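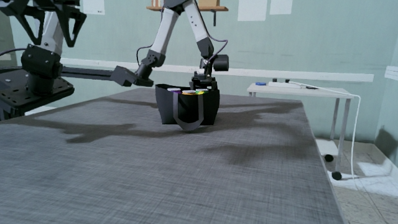 Do supermarkets still have to take back a split bag for life, or is that down to the shop? I do one big shop on a Thursday and walk home with it. The handles always go first. I've got a small black tote with a grey strap handle and it's fine for a few packets, but tins are another matter. Any advice on carrying more?

Posted by Karley

Thịnh La
Down to the shop, as far as I know. Ask at the till. For tins, put them flat at the bottom and split the load over 2 bags so each side weighs the same. I walk almost 30 minutes from Skurkham and my shoulders are fine. 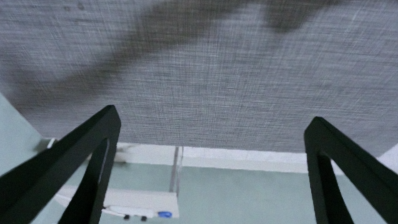

Can you wash a cotton tote in the machine?
Most will take a cool wash, but read the label first and dry it flat or it will shrink.

Gallagher
Get a trolley. Mine was 39 quid and I should have bought it years ago

Netura
Trolleys are no good if you have stairs. I'm up 6 flights so I use a rucksack for the heavy stuff and a tote for bread and eggs. Stitch the handles again where they join, with a square and a cross through it. Strong thread, not the ordinary sort.

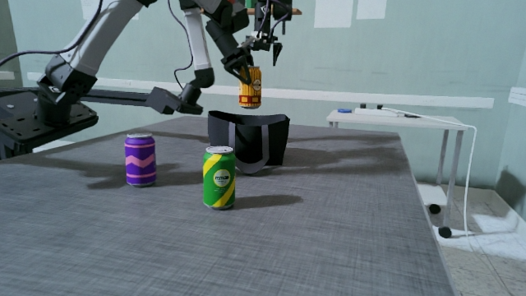

Yellow can above a black bag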